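Introduction to Interior Materials
Unit 3: Surface, Texture and Light
Notes to go with the lecture. Bring them to the studio session.

Last unit covered what materials are made of and how they are sold. Unit 3 is about how they look and feel once they are in a room. Most clients choose with their eyes first and their hands second, and then live with the choice for years, so it pays to have clear words for what is going on.

Two kinds of texture

Tactile texture is what the hand finds: rough, smooth, soft, sticky, cold. Visual texture is what the eye reads, and it may have little to do with touch. A polished stone floor can look busy and feel like glass. A plain wool blanket can look flat from across the room and feel quite coarse.

When you write up a sample, keep the two apart. "Textured" on its own tells the reader nothing. Say whether you mean the touch or the look.

Scale and distance

Texture changes with distance. At arm's length a woven cloth shows its threads. From the doorway it is a single tone. Patterns do the same thing: small ones blend together and large ones stay separate. Always look at a sample from at least three places – in the hand, from a chair, and from the far side of the room.

Sample size matters too. A chip from a supplier may show only one part of a pattern that repeats over a much larger area. In the Corkstead library project, which we look at in Unit 5, the floor was picked from small chips and the finished room looked far busier than the client expected. Ask for the largest sample you can get, and ask to see the full piece before ordering any natural stone.

Folds, curves and flat planes

Hard sheet materials mostly stay flat. Light falls across them evenly, and any interest has to come from color, pattern or finish. Soft materials make their own shading. A fold throws a shadow on one side and catches light on the other, so a cloth in one plain color can show several tones at once. A padded or rounded form shades gradually toward its edges.

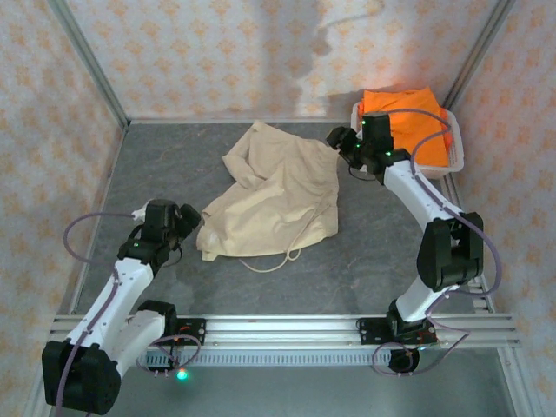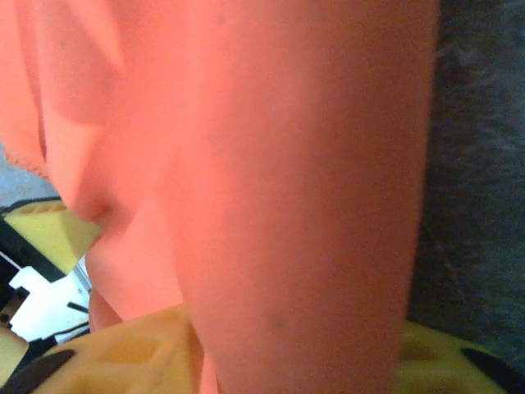
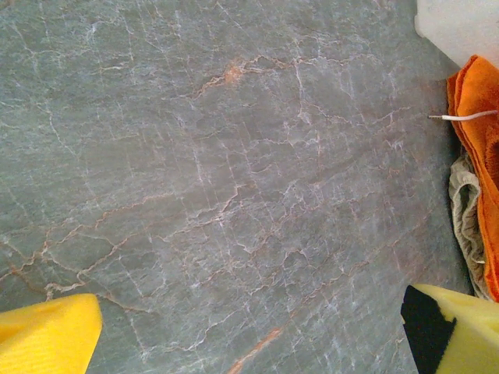
Figure 3.1. Creased beige cloth (first), smooth pink surface seen very close (second), veined gray slab (third).

For drawing purposes, shade a fold with a fairly quick change from light to dark and a rounded form with a slow one. On a flat patterned surface, draw the pattern first and add only light shading after it. Beginners tend to do the opposite and end up with floors that look quilted.

Finish

Finish describes how a surface sends light back.

Matte: light is scattered. Color looks steady from most angles. Marks from hands may show on dark colors.
Satin: a soft highlight that moves as you walk past. Common on woodwork and trim.
Gloss: a sharp highlight and some reflection of the room. Bumps and poor filling show up clearly.

The same paint color in matte and gloss will be read as two different colors by most people. If you are matching across finishes, paint out boards and look at them upright, in the room. Samples lying on a table catch the light differently from a wall.

Light direction

Light that comes straight at a surface flattens it. Light that comes from the side, at a low angle, brings out every ridge. This is called raking light. It is flattering to brick and rough plaster and unkind to a badly finished drywall joint.

The Trnka showroom in Orkport has the same plaster panel mounted twice, once facing a window and once beside it. Go and see it if you can. The difference is hard to get across in slides.

Combining surfaces

A common starting point is one busy surface, one plain surface and one soft surface. It is only a starting point. Two busy surfaces can work together if their patterns differ a good deal in scale, or if they share a color.

Studio task

Work in pairs with the trays in the Jasley Room. Choose 3 samples: one hard, one soft, one with a strong pattern. For each, write down the tactile texture, the visual texture and the finish. Then look at all of them under the ceiling light and again under a lamp placed to one side, and note any changes.

Hand in one sheet per pair, no more than 300 words, plus 2 pencil studies of the soft sample under the different lights. Color is not needed. Put the sample labels back in the trays when you finish.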